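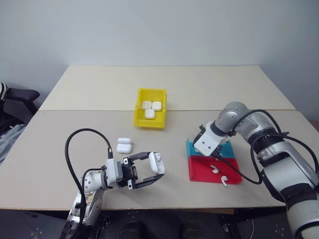

Earbud cases at the two-arm bench: the left gripper holds an open case, with the tray fixture on the right.

Rehema Shemweta spent most of June comparing grippers. She runs the handling bench at Garkwood, where the work is small consumer parts, and her latest trial set two parallel grippers against each other on earbud charging cases. One was the Vidden, which the bench has used for a long time. The other was the Mfaume, a newer design with softer pads and a shorter stroke. Both were driven by the same Uvby controller.

"People ask for the faster one," she says. "I wanted to know which one drops fewer cases with the lid up. A closed case is easy. You can pick it up with nearly anything."

An open case is harder. The lid moves the weight back, and the rounded body gives the fingers very little flat surface to hold. Grip too low and the case rolls. Grip too high and a finger catches the hinge.

"We lost a good few days to the hinge," Shemweta says. "The Vidden has a long finger and I liked it for reaching into the bin, but the tip kept touching the lid on the way in. In the end we ground a bit off the tip and turned the wrist a few degrees. I should have done that on the first morning."

Over the whole trial the bench logged 2,182 picks. The Vidden made 866 of them before it was taken off for new pads. The Mfaume did the rest, on the same arm and with the same taught positions. She is careful about comparing the two sets. The Vidden's early picks include the hinge problem, and she has kept them in the results.

"If I take out every pick I'm embarrassed by, the numbers look lovely and they're no use to anyone. Somebody fitting that gripper from the box will have the same trouble I did."

Her view at the end is that the Mfaume is better for holding an open case and the Vidden is better for getting one out of a crowded bin. The soft pads settle around the curve of the case and don't need much force. They also pick up dust, and once they are dusty the case starts to creep downwards during a long move. She now wipes them at every tea break, and would like to see pads that can be changed without a hex key.

The earbuds themselves were a separate matter. They are light and shiny and no two sides are the same shape, so the way one is lying decides how it can be held. Shemweta tried to teach a single grasp for all of them and gave up.

"Stem towards you, stem away from you, lying on its side. We ended up with a different approach for each. The controller can store them, that's fine, but choosing the right one depends on the camera getting the angle right, and white plastic under our ceiling lights is not kind to a camera."

Changing the exposure helped a little. Moving the lamp helped more. Almost 921 of the logged picks were made before the lamp was moved, and she would like to repeat that part when there is bench time.

Asked about the Uvby controller, she is brief. It kept the arms out of each other's way, and the menus are slow. Force limits have to be entered separately for each arm, and she twice set the left one and forgot the right. She has asked for a copy button.

She is also clear about what the trial did not cover. All the cases were of a similar shape, and she did not test matt finishes or anything with a strap. Handing a case from one arm to the other was tried only at the end, at low speed, and she does not want to put a figure on it yet.

"I'd want two more weeks for that. The pick is one problem and the handover is another, and I only set out to look at the first."

The Mfaume is staying on the bench for now. The Vidden, with its shortened fingertip, goes back on next for a run of deeper bins.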